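Tags: Reentry, Prisons, Threads

1/ The state has renewed the Corkance contract for prison job training, and the press release says the program "changes lives." Maybe it does. I spent most of the summer trying to find out whose, and how anyone would know.

2/ Corkance runs a 16-week course inside, mostly laundry, kitchen and warehouse skills. You finish, you get a certificate, you get a handshake and a folder. I have no problem with any of that. People inside want something to do with their hands.

3/ My problem is the success rate. The release says 186 men "placed in employment." I asked what placed means. It means an employer agreed to an interview. It doesn't mean the man got hired, or even that he made it to the interview.

4/ I asked how many of the 186 were still working in December. They sent me a brochure. 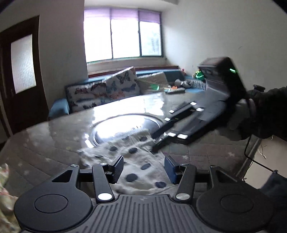 5/ Wajid Gondal did the course. He's 23 months out now and fine with me using his name. He had two interviews, both a long bus ride from the halfway house, both scheduled during hours when he had to be signed in. He missed one and got written up for going to the other.

6/ He found work on his own, through a cousin. Corkance counts him as a placement. He learned that from me.

7/ Then there's Piras, the app everybody leaving custody is supposed to use for check-ins and job leads. You need a smartphone and a data plan. Gate money where Wajid got out would not cover both, and he also wanted to eat.

8/ Piras says usage is high. Usage is a condition of release! Of course it's high. I'd like to see what happens to that number when opening the app is optional.

9/ Somebody will reply that a weak program beats no program. Could be. But this one has a budget line, and the old mentoring group that met people at the gate lost theirs the same year. I'm told that was a coincidence — I'd want to see the emails.

10/ I've filed a records request for the hiring data. They have until the end of August 2026 to answer. If the numbers are good I'll post them right here and say so. If you took the course and want to talk, my messages are open.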